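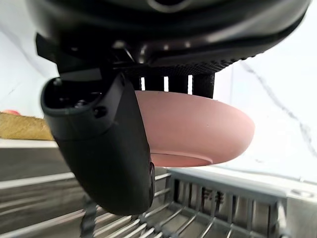
Figure 1. Glossy black shell with a fine-ridged band along its lower rim.

## 4. Surface Finish and the Look of Cleanliness

### 4.1 Background to the interviews

The residents we spoke with in Stomton rarely used the word "finish." They talked about things that show dust and things that don't. Dark goods came up more often than pale ones, and the complaints fell mostly on glossy black: stove fronts, television stands, the lids of trash cans. One resident of the Beststead building had replaced a black toaster with a cream one from the same maker and said she now cleaned it less, although she did not think it stayed any cleaner.

We held 15 interviews, 14 of them in the resident's own kitchen. The remaining one took place in the lobby at the resident's request and is left out of the parts of this section that deal with observed cleaning. Each visit lasted about 20 minutes. Residents were asked to clean one dark item as they normally would, using their own cloth and product, and to say when they considered it done.

### 4.2 What counted as done

For glossy items, most residents stopped when they could no longer see streaks from where they were standing. Several then moved to the side, looked along the surface toward the window, and started again. Window light had a large effect. In the north-facing kitchens, residents finished sooner and were more satisfied with the result, and two of them brought up the gray daylight themselves.

For matte items the stopping point was less clear. Residents wiped until they felt they had covered the whole surface. Greasy marks on matte black were often described as "shiny spots," and rubbing harder was a common response. The care leaflet for the Luvance range advises against this, but none of the residents who owned Luvance goods had kept the leaflet.

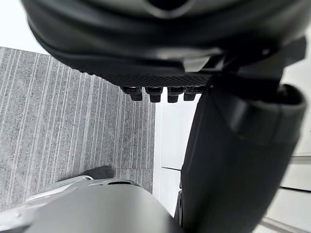 **Does a matte surface need less cleaning than a glossy one?**

Residents thought so, but the records of their routines do not show it. They cleaned matte and glossy items on the same days and noticed dust sooner on the glossy ones.

### 4.3 Ridges, holes, and edges

Textured areas were treated apart from the surfaces around them. Residents tended to wipe the flat parts first and come back to ridges, vents, and mesh with something narrower, usually an old toothbrush or a cotton swab. In 4 kitchens the textured part was skipped during the visit. When asked, these residents said that they did such parts "properly" a few times a year. One gave February as her usual month, after the heating season's worst dust had settled.

The direction of a texture also mattered. Long ridges were wiped along their length, and the cloth left lint at the ends. Small round holes caught lint across the whole area, and two residents had given up on cloths for them and used a vacuum brush. The Wuyts kitchen survey groups ridges and holes under a single heading, which we think hides a real difference in the work involved. 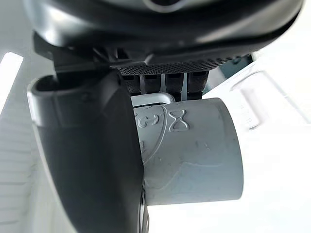 Figure 2. Black perforated mesh on a dark gray housing, with a row of dark pads beneath it.

### 4.4 Limits

All visits were made in daylight, so evening cleaning under ceiling lights is not covered. We did not measure dust or grease, and our claims concern only what residents noticed and said.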